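Before you oil a slate worktop you should wash it well, and this is the part where most people hurry. I oiled mine three times in the first year because I did not prepare it properly. The method is simple, but it asks for patience.

## What you need

- washing-up liquid, only a few drops
- two soft cloths and one old cotton T-shirt
- a sanding sponge, 500 grit, and a finer one, 1000 grit
- food-safe mineral oil (I use the one from Jeser)
- masking tape for the wall side

## Cleaning

Mix warm water with the washing-up liquid and wipe the whole top. Rinse two times with clean water. Do not use vinegar or lemon. Some slates contain a little lime, and the acid leaves pale marks which you cannot wash away.

Leave the stone to dry for 18 hours. It can feel dry to the hand much earlier, but the inside needs longer.

## Scratches

Wet the 500 sponge and rub the scratch lightly in small circles. Go a little outside of the scratch, so there is no visible border. Then change to the 1000 sponge and repeat. Wipe off the grey paste before it dries, and let the stone dry again.

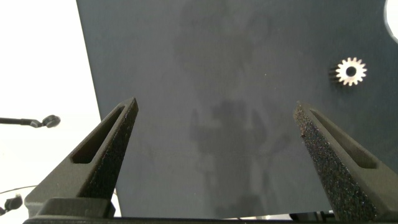

*Written by the author of the Plerkcombe house pages, 21 Apr 2023*

Matt slate without oil looks greyer and a bit uneven in colour. If you like it so, you may stop after the cleaning. The oil makes it darker and it also makes the finger marks less easy to see.

## Oiling

1. Put the masking tape along the wall.
2. Pour a spoonful of oil on the T-shirt, not on the stone.
3. Wipe it in long strokes, always in the same direction.
4. Wait 20 minutes, then take off all the oil which stays on top.
5. Rub with a dry cloth until the cloth comes away clean.

If the surface is sticky next morning, you left too much. Put on a very small amount of fresh oil, wait five minutes and rub everything dry.

Lay the oily cloths flat outside to air before you throw them in the bin.

## How often

Near the sink I repeat it every two months, the rest only in spring and again in July. Do a test with a drop of water: when it leaves a dark spot, the stone wants oil.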